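Gripper closes on nothing after finger swap – coat folding cell
Community help > Small automation > Grippers and end tooling

Posted by Sebastián Núñez, 6 February 2019
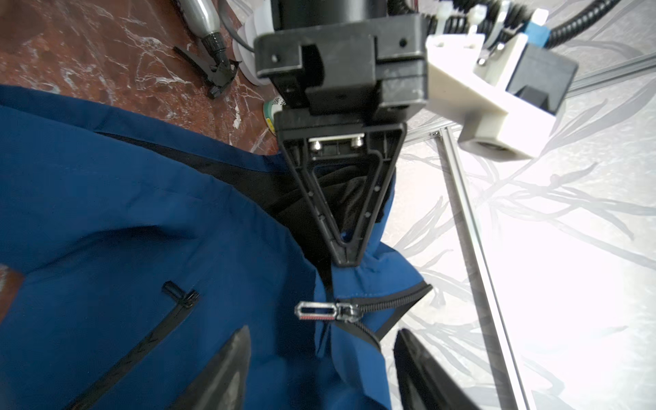

I look after a coat folding cell at a mending and re-proofing shop in Plorkthorpe, and since I changed the fingers on the gripper it has become very good at stroking coats and very bad at picking them up. The fingers are the soft triangular sort with ribs inside, the old set having gone saggy after 13 months of other people's anoraks. With a blue jacket laid out, the tip comes down just above the main zip and presses into the cloth, which is where I want it. Then I ask it to close, the controller announces a successful grip, and up goes the arm with nothing in it. About one go in four it takes a pinch of outer fabric and drops it halfway to the folding spot.

What I have done so far: swapped the fingers over left to right, cleaned the tips with a damp cloth, and raised the closing force until the motor made a noise I didn't care for, then lowered it again. The controller is a Diekmann, bought second-hand, with a manual that covers a different Diekmann. The grip check worked perfectly well with the old fingers. Cycle counter says 2,745 if that matters to anyone.

Do I need stiffer fingers, or have I missed something dull?

Flor Tamayo

Something dull, I'd say. Did you re-teach the closed position after the swap? The controller will still have the old fingers' figure, and if your saggy set stopped 2 mm sooner than the new ones, it is stopping 2 mm short of shut and congratulating itself. It only knows where the motor is. It has no opinion on whether there's a coat involved.

Do it in this order:

Arm clear of everything, stop button within reach, force at the lowest setting.
Delete the stored open and closed positions. Don't edit them. On the older Diekmann boxes an edited value comes back after a power cut, and you will spend an afternoon doubting your memory.
Close it on nothing until the tips just kiss. If they bow outwards you've gone too far.
Store that as closed, then open fully and store that.
Close it on one layer of thin cloth and read the position. Do the same with a coat front. Your grip check wants to sit between the empty reading and the thin cloth one.

After that, redo the tool length. New ribbed fingers are springy and old ones aren't, so the height that suited the old set may be pushing the new tips flat against the cloth before they start to close. A tip that is already bent sideways slides over the fabric. I'd bring the approach up a millimetre at a time until it gathers a proper fold. Check the finger bolts while you're there, as a finger that rocks at the root gives you a different answer every cycle.

And put the force back where it was in August, or whenever you last liked the noise.

Thongchai Siriwan

Get a suction one. We had grippers at the Lelley site and they were nothing but trouble.

Jarrah Harawira

Suction on a coat. Good luck to all at Lelley.

Flor has the main thing, but I'd add where you're grabbing. Right beside a main zip is an awkward place. The cloth next to the teeth is usually stitched down to the tape and doesn't want to bunch, and the pull flops wherever it likes. If the tip lands on the pull you get a lovely solid grip reading and a coat hanging from its own zip. I moved our pick point a few centimetres out into plain fabric and most of the drops stopped. Pocket zips want the same wide berth.

Also look at your cables. If the conduit over the wrist is tied too tightly it can tug the gripper round a bit at the end of its travel, and you'll blame the fingers for that as well. I changed three sets before I cut a cable tie.

Sebastián Núñez

Closed position was the old one. I had written "re-teach" on the box the fingers came in, and then thrown away the box. It now picks up thin cloth and most coats. The Histari padded ones still get stroked, so I'm off to move the pick point.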